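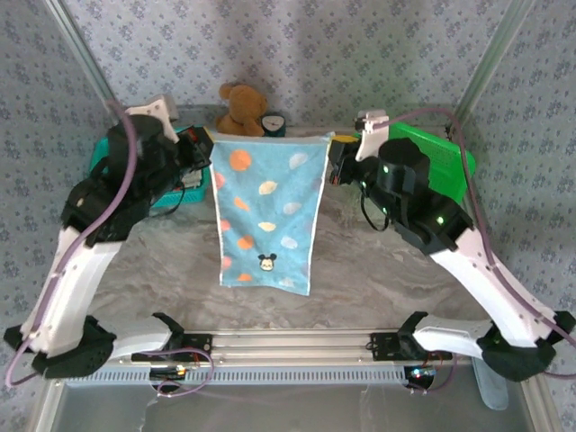
Why we chose towels

Our project began with a smell. Everyone in our group has owned a towel that comes out of the wash fine and then goes sour by the next evening, and we wanted to find out how much of that is down to the way it's dried. We had a whole term, a borrowed set of kitchen scales and a very patient landlady in Bemwood, so off we went!

What we did

We bought cotton hand towels from the market in Jistley, all the same make, and washed them together at 40 degrees with the same powder. Each towel was weighed dry, then again straight after the spin. After that they were dried in one of three ways: flat over a rail, folded double over a rail, or bunched on a hook behind the bathroom door (the way most of us do it at home, sorry Mum). We weighed them every hour until they were back to their dry weight.

A dry towel came to 300 g. After the spin it was almost 400 g, so there was a good deal of water to get rid of.

Results: drying time

The towels hung flat won easily, and the hook was far worse than any of us had guessed. One bunched towel took 18 hours to get back to its starting weight. The folded ones came somewhere in between, but the inside of the fold stayed damp long after the outside felt dry to the hand. I loved this part, because you could feel the difference just by sliding a finger in!

Opening the window helped every towel, even on drizzly December mornings. We didn't measure humidity, which I regret, and the heating in the house went on and off when it pleased.

Results: the sniff test

We asked people on our corridor in Andedville to smell the towels with their eyes closed and score them from fresh to awful. The hook towels got the worst scores again and again. Two testers disagreed strongly about one folded towel, and we left both scores in.

Our tutor, Nadhirah Ginting, pointed out that people may have been smelling the washing powder more than anything else. Next time we'd use an unscented one, and we'd mix up the order so the worst towel doesn't always come last.

Still to do

We'd love to repeat the whole thing with the thin woven towels sold under the Sumampouw name, which are said to dry much faster. The full table of weights is at the back of the folder, along with the sniff scores.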